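Loft conversion (commercial interiors)

A loft conversion, in the commercial sense, is the adaptation of a former industrial or storage floor for use as offices, studios or teaching rooms. The open plan of the original building is kept, and new divisions are light enough to be moved or removed. The term is separate from the domestic loft conversion, in which the roof space of a house is made habitable.

Ceilings

Pipes and beams are commonly left exposed and painted white, which reflects light into the deeper parts of the room. Flat rectangular fittings give general lighting, while dome pendants and spotlight tracks serve particular areas. At the Hoarau building in Butier, a floor of 3000 square feet was refitted in this manner.

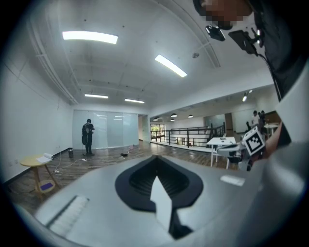

Partitions

Frosted glass walls made of tall panels are used where a room must be closed off without losing daylight. They give privacy but limited sound insulation – a frequent complaint in shared premises. The Ziline system, sold in 3 panel heights, is fixed to the floor by a continuous rail.

Floors

Wooden floors are usually retained. Boards may be sanded and oiled, and worn lengths replaced with reclaimed timber. The Movgate warehouse scheme reused 200 boards from an upper storey.

See also: Open-plan office; Adaptive reuse; Suspended ceiling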